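Page updated 10/21/25. Old page had the wrong tub size, sorry. It's the 300 gram tub now, the small one is gone.

# Bruta Table Paste, 300 g tub

Item 342. In stock, Flultville warehouse. Ships in a plain box, sponge included.

Mild scouring paste for hard, light-colored tops. Desks, kitchen tables, craft room counters, break room tables, the folding ones too. Gets off pen, tea rings, shoe marks (don't ask), pencil smear, most tape gum, that gray film that builds up where people rest their arms. Not a polish. Not a wax. Leaves nothing shiny behind and isn't meant to.

Smells a little like lemon peel when you open the tub, gone in a few minutes. Off-white, thick, about like frosting. If yours is runny on top it has settled – stir with a spoon handle and carry on.

## What's in the box

- Tub of paste, 300 g, screw lid with foil seal
- One white sponge, soft both sides
- Folded card with directions, English one side, Spanish the other

No gloves in the box anymore. We used to put in a pair, they were the thin kind and everybody wrote in to say they tore. Buy decent ones.

## Use it on

- Laminate, matte or satin
- Melamine
- Solid surface counters
- Glazed tile
- Enamel, like old stove fronts and sink rims
- Powder coated steel legs and frames
- Hard plastic chairs, the molded kind

## Don't use it on

- Bare wood, oiled wood, waxed wood
- High gloss anything. It will dull it. Yes, even if you rub gently
- Marble or limestone
- Clear plastic, you'll get haze
- Screens, glasses, camera lenses
- Anything painted with wall paint
- Chrome – okay on some, not on others, so we say no

Not sure what your top is made of? Look at the underside or the edge. If there's a thin dark line between the color and the core, it's most likely laminate and you're fine. If it's still a mystery, try a spot the size of a coin near a back corner. Wait till it's dry and look at it sideways against a window. Dull patch means stop.

## How to

1. Wipe off crumbs and grit with a damp cloth. Grit is what scratches, the paste doesn't.
2. Wet the sponge, squeeze it out hard.
3. Pick up a bit of paste. Size of a pea does a dinner plate area.
4. Small circles, light hand. Let it sit two minutes on ink.
5. Wipe with a clean wet cloth. Then again with another clean wet cloth.
6. Dry it off with a towel.

Second wipe matters!! Most of the emails we get about a chalky haze are people who only wiped once. If you have haze, it isn't damage, it's leftover paste. Wet cloth, warm water, wipe again, dry. Should be gone.

## Which stains, how long

**Ballpoint.** Usually one pass, two if it's old. Blue comes up quicker than black.

**Permanent marker.** Hit or miss. Fresh marker mostly lifts. Marker that's been on there since June will leave a shadow. Three passes is where we'd quit.

**Coffee and tea.** Easy.

**Turmeric, curry, mustard.** Gets the top layer off. What's left is a yellow ghost, fades by itself near a sunny window. Takes days. Don't keep scrubbing.

**Hair dye.** Get to it in the first hour and fine. After that, no promises.

**Tape and sticker gum.** Peel what you can with a fingernail or plastic card first. The paste rolls the rest up into little crumbs. For the thick foamy kind of tape use Nerkent gum remover first (sold separately, item page is under Solvents), wash that off completley, then paste.

**Crayon.** Good. Kids' tables are the most common reason people reorder.

**Glue.** White school glue yes. Super glue no. Hot glue, pop it off cold with a plastic scraper and use the paste for the ring.

**Burn marks.** No. A burn is missing material, there's nothing to clean. Light yellow scorch from a pan will sometimes go lighter.

**Scratches.** No. It'll pull the dirt out of them so they show less. That's all.

**Rust rings from cans.** Yes, slow. Let it sit five minutes, keep it damp.

## How far does a tub go

Depends who is holding the sponge. Used for spots only, a tub in a normal kitchen lasts most of a year. Whole-top cleaning eats more. If you do a full room of desks, get the case.

People use too much. Seriously, a pea. More paste is more rinsing and no cleaner.

## Sizes

| Size | Item | Note |
|---|---|---|
| 200 g tub | – | Discontinued, don't order off old lists |
| 300 g tub | 342 | This page |
| Case of tubs | 342-C | Same tub, no sponges |
| Sponge pack | see Sponges | Fits in the lid, sort of |

If a store near you still has the 200 g on the shelf it's the same paste, just older. Fine to buy. Check that the foil is whole.

## Storing it

Lid on tight. Room temperature. Don't leave it in a car in winter, freezing makes it go grainy and grainy paste goes in the trash. If it dries out around the rim, scrape the dry bits off and throw them away before you dip the sponge in. Dry bits are hard and can mark a soft top.

If the whole tub is stiff: a teaspoon of water, stir, wait an hour. Works once or twice. After that it's old.

Keeps two years unopened, about a year once the foil is off. There's a pack code on the bottom of the tub. Send us that code if you write in, saves a round of emails.

## Safety stuff

Keep away from kids and pets. Don't eat it, don't get it in your eyes. Eyes: rinse with plenty of water, take contacts out, see a doctor if it keeps stinging. Skin: dries your hands out, wear gloves for anything longer than a few minutes. Don't mix with bleach or anything else. Open a window if you're doing a lot of it in a small room.

Tables people eat off: fine, but rinse twice and let dry before food goes on.

The full safety sheet is a PDF, ask and we'll send it.

## White tops

Own section for these since half the questions are about them. White shows everything. It also shows haze, streaks and any color that comes off your cloth, so use a white cloth. New dish towels bleed. Wash them first.
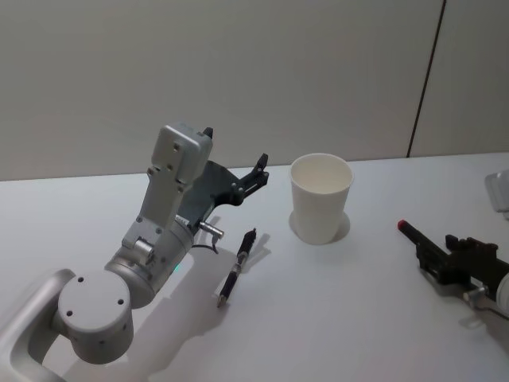 *White tabletop, gray arm and gripper at the left.*

Work in patches and overlap them. If you clean one spot hard and leave the rest, you get a bright circle and then you're stuck doing the whole top anyway. Better to plan on the whole top. Start at the far side and come toward you so your sleeve isn't in it.

Tops that have gone yellow from sun: the paste won't fix that. The color has changed all the way through the surface layer. Tops that have gone yellow from kitchen grease or smoke: yes, big difference, do a dish soap wash first and then the paste.

Textured white, the pebbly kind – use a soft nail brush in place of the sponge and go in two directions. Rinse more than you think. Paste hides in the dimples.

Edges: plastic edge strips stain worse than the top and they're softer. Light hand. If the strip is coming loose keep water out of the gap, the core under there swells up and it doesn't go back down.

## Questions we get

**Does it disinfect?**
No. It cleans. If you need to disinfect, do it after, once the paste is rinsed off.

**Can I use a magic-type foam block with it?**
Pick one. Both together is too rough.

**Sneakers?**
White rubber soles, sure, great actually. Not on fabric or leather.

**Bathtub?**
Enamel yes. Acrylic no, it'll dull.

**Can I put it in a machine or on a buffing pad?**
Hand use only. A pad gets hot and dries the paste and then you have a mess.

**Is it the same as the Baluyot paste?**
Close but no. Baluyot is the coarser one, pink lid, meant for ovens and pans. Don't put that on a table. We carry both and they look alike in a cabinet so check the lid.

**Do you sell refills?**
Not yet. Asked for a lot. We sold over 3,000 tubs last year so it would save some plastic, we know. Looking at pouches.

**My tub came with no foil.**
Don't use it, send a picture of the tub and the pack code, we'll replace it.

## Shipping and returns

Orders leave Flultville in one or two working days. Cases go seperate from the rest of your order, so you may get two packages. No air shipping on this one. No cold weather hold unless you ask – put a note in the comments box at checkout if your porch freezes and we'll wait for a warmer stretch.

Unopened tubs can come back within 30 days. Opened tubs no, unless something's wrong with it. Wrong item sent is on us, keep the box.

Trade accounts: same price break as the rest of the Bruta line, starts at one full case. Mixed cases with Nerkent products are okay, Baluyot not, it ships from somewhere else.

Goes with: white sponge pack, plastic scraper set, Nerkent gum remover, cotton cloths (undyed).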